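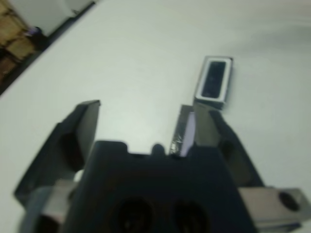
# Chapter 4: Gathering Demonstrations

A learned grasping policy is only as good as the examples it was trained on. The previous chapter treated those examples as given. We assumed a set of recordings, each one a sequence of camera views paired with commands, and asked how to fit a model to them. In this chapter we go back a step and ask where the recordings come from, who makes them, and how to tell a useful one from one that should be thrown away.

The running case is a pick-up task recorded at the Felumcombe workshop. One small rectangular object lies on a white table. The arm has a two-finger gripper and a camera at the wrist. The operator brings the open gripper to the object, closes the fingers, lifts, and stops. The whole collection holds 240 demonstrations made by 2 operators, and every exercise at the end of the chapter can be done with it.

## 4.1 What counts as one demonstration

A demonstration, also called an episode, starts when the operator presses record and ends when the operator presses stop. Everything in between is training data, including pauses. If an operator waits before moving, the model is being shown that waiting is a correct response to the first view. Beginners often discover this only after training, when the arm sits still at the start of every run.

In the Felumcombe set, a typical episode has 555 time steps. Each step stores:

- one wrist camera view
- the joint positions of the arm
- the gripper opening
- the command sent by the operator at that step

The command and the measured position are stored separately. They differ whenever the arm lags behind the operator, and Section 4.4 shows what happens when the two are mixed up.

## 4.2 What the wrist camera sees

A wrist camera moves with the hand. The gripper therefore stays in nearly the same place in every view, while the table and the object shift around it. In the view that opens this chapter, the black gripper fills much of the lower half, its fingers are open, and the object is just past the tip of the right finger. The object is also a little to the right of the middle of the gap.

That offset matters. A policy that has only seen well-centered approaches has no example of what to do when the object is off to one side. Recordings in which the operator corrects a small error are worth keeping, and a good plan asks for some of them on purpose.

Notice also the blur, which shows on the edges of the gripper and on the white border of the object. Blur can be reduced by moving more slowly or by using a shorter exposure with more light. It shouldn't be removed entirely from the training set if the arm will run at full speed later. The model needs to meet the same kind of views it will get in use.

## 4.3 Planning the starting positions

Left alone, people put the object back in the same spot. The Felumcombe operators worked from a printed sheet with 11 starting positions and changed the angle of the object each time it was placed. The sheet was kept beside the table and was never under the object, where the model might have learned to look for the printed marks.

Two recording tools are used in this book. Celleo writes each episode to its own folder and is easier to inspect by hand. Grimgate writes one long file with markers and is faster to load. The examples below use Celleo unless stated otherwise.

Before reading on, choose a simple object and write down the starting positions you would use for it. Keep the list. You will need it in Section 4.5.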